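The kitchen she rents in Trevdale has room for one table and not much else. She cooks on it, eats on it and does her accounts on it, and she has written most of her recipe leaflets there too.

"I cook rice five nights out of seven," she says. "People expect a trick. I put it in, I press start and I go and do something else."

She reads only a little Chinese, and learnt the buttons one at a time. Start cooking came first, then keep warm. "Reheat took me until April. I'd been using a saucepan." 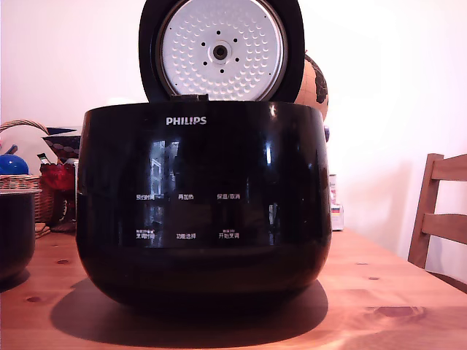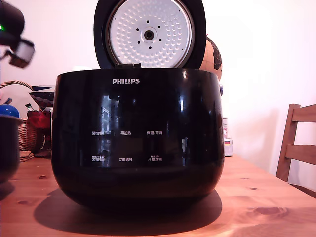
The rice cooker, lid up.
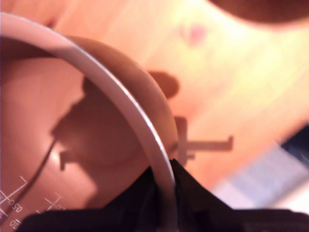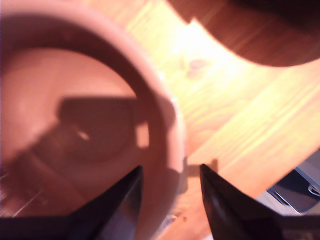
For two people she weighs out the rice and rinses it until she is bored of rinsing. She won't be drawn on brands of rice, but she does buy it in a large sack from Salcedo, the grocer by the bus station, and complains about carrying it home.

The leaflets began as notes for a neighbour. The last one, on rice with eggs and greens, had a print run of 900, paid for out of her own pocket — "a mistake, I've still got a box of them under the bed".

The next will cover leftovers. She cools cooked rice quickly, keeps it in the fridge and eats it the following day, usually fried with spring onion.

Does she ever get tired of it? "Of washing up, yes. I had potatoes on my birthday."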